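# Handling Ground Beef for Thick Burgers

Most trouble with thick burgers starts before the meat reaches the pan. The notes below cover grinding, forming, resting and cooking at home, for patties of 400 grams and under. Larger patties need an oven stage and are a separate subject.

## Meat and fat

Use chuck as the base. A fat content near 20 percent holds up well in a thick patty; leaner blends dry out before the center is done. Highly marbled beef should be cut with something leaner, or the patty will shrink and leave the bun half empty. Short rib can replace a quarter of the chuck if the butcher has it.

Cut the meat into strips, trim the sinew and chill the strips in the freezer until the edges are stiff. Chill the grinder parts as well. Warm fat smears against the plate, and smeared fat runs out of the patty early.

Grind once through a coarse plate. A second pass gives a tighter texture that suits thin patties only.

## Forming

Weigh the portions. Guessing by hand produces patties that finish at different times. Press each portion just enough to hold together, then flatten it on parchment to an even thickness with a shallow dip in the middle. The dip offsets the doming that occurs as the outer ring contracts.

Do not mix salt into the meat. Salt dissolves some of the protein and the result is closer to sausage. Season the outside right before cooking.

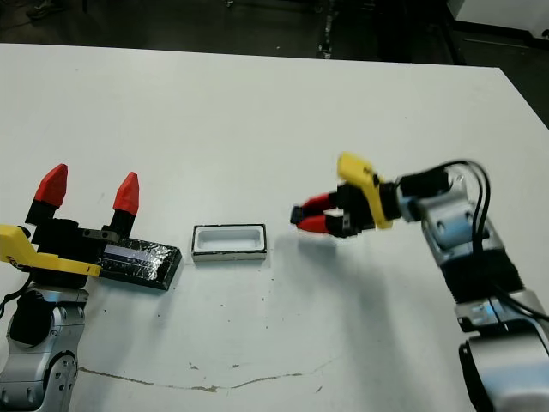

Formed patties go back in the refrigerator for 30 minutes, uncovered, on a flat surface. If they must be stacked, put a double layer of parchment between them — single sheets tear when the fat sets. Use home-ground meat within a day, or freeze it flat and label it with the month.

Keep raw and cooked meat on separate plates. Wash hands after forming and before touching the buns, the salt or the refrigerator door.

## Cooking

1. Heat a heavy pan over medium-high for five minutes.
2. Wipe it with a thin film of neutral oil.
3. Salt the patties and lay them in with space on all sides.
4. Leave them alone until a brown crust forms and they release without force.
5. Turn, lower the heat to medium and cook through.
6. Check the center with a probe inserted from the side.

Ground beef is done at 160°F. Color is a poor guide, as some beef browns well below that temperature and some stays pink above it. Do not press down with the spatula at any stage.

Cheese goes on for the last minute, with a lid over the pan. Sliced cheese at room temperature melts more evenly than cheese straight from the refrigerator.

## Buns

Toast the cut faces in butter over low heat. A toasted face slows the juice long enough to finish eating. Brioche browns fast and should be watched; potato rolls are more forgiving. For tall burgers, put the lettuce under the patty and the tomato above it, and keep sauce to 2 teaspoons per side.

Edible gold, if used for a party, goes on last. Brush the top of the bun with a very thin coat of egg white that has been pasteurized, wait until it is tacky, and tap the dust on through a fine sieve. Buy only products labeled edible. Craft dust marked "non-toxic" is not food.

## Cleaning the grinder

Run a slice of stale bread through the grinder to push out the last of the meat, and discard it. Take the head apart at once. Wash the plate, blade and screw by hand in hot soapy water, dry them fully, and wipe carbon steel parts with food-grade mineral oil. Dishwashers turn aluminum parts gray and dull the blade. Store the blade and plate wrapped in a dry paper towel.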